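Linthorpe dining room: cutlery basket and chopsticks

A short gallery from the sorting of the Linthorpe dining room. The basket came from Brulport with a mixed lot of kitchen sticks, and the cloth has been on the table since December. Unmatched chopsticks are kept for one month, then go in the spares drawer.
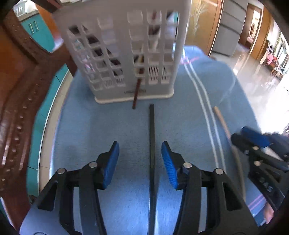
How should odd chopsticks be paired?
Match them by length first, then by the shape of the thick end, and leave colour until last. A difference of 2 mm is acceptable for everyday use.

Sticks from the Fekau set are stored separately. They are lacquered and should be washed by hand, dried flat and kept out of direct sun. The Söderlund sticks are plain and take a thin coat of food-safe oil twice a year.

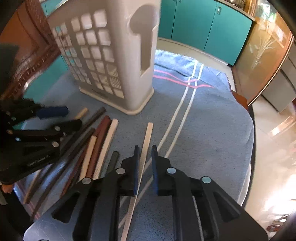
Plain wood marks more easily than lacquer and needs checking along its whole length for splinters. Rough patches are taken down with fine paper, working with the grain. The thin part goes in the mouth, so it gets most of the attention; on a pale stick with a squared blunt end, like this one, the corners at the thick end are eased as well. Sticks that still feel rough are used as plant labels.

Gallery item 119. Table linen is listed separately.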